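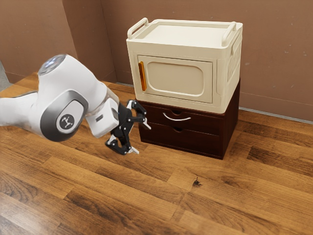

*Dindero scene 136, arm reaching toward the box. Default lighting.*

I have been running the Nirkoleck furniture pack through our benchmark setup since August. It's sold as a set of simulated household objects with working joints: doors, drawers, lids. You load it into the Dindero simulator, place an arm, and run your policy against it. The pack has 177 assets, and the license is per seat.

**Setup**

Install was uneventful. The loader wants its own config file and won't read an existing one, so plan on copying your paths over by hand. First load of the full library took long enough that I went to get coffee. After that it caches.

**Joints**

Drawers are the strong part. Travel limits are sensible and friction is set per asset. I ran 1000 open attempts on the mahogany two-drawer unit, upper drawer only, using the curved silver handle. No joint explosions and no drawers sliding through the cabinet back. The lower drawer has no metal handle, only a scooped notch, and my grasp planner hates it. I count that against my planner.

Hinged doors are less even. The cream box with the vertical orange handle is fine when it sits on the floor. Stack it on the drawer unit and a hard pull on the handle shifts the whole box before the door moves. The listed mass is too low. I raised it in the asset file and the problem went away, but the next update overwrote my change. Keep a patch script.

**Collision meshes**

Handles get proper geometry. The carrying rails on top of the box don't: the collision hull fills the gap under the left bar, so a finger can't get through. If you want to test lifting by the rails, you will have to build that mesh yourself. Support at Sturside, who distribute the pack, confirmed it and gave no date for a fix.

**Rendering**

Good enough for camera-based policies. Wood floors have visible grain, and the walls have specks and scuffs. Reflections on the white arm are a bit strong for my taste. Turning them down cost me nothing in success rate over 2000 episodes.

**Price**

High for one person, reasonable for a lab. I'm renewing for the drawers. Joint configs and the mass patch are in my Org notes, which I'll export once I clean up the paths.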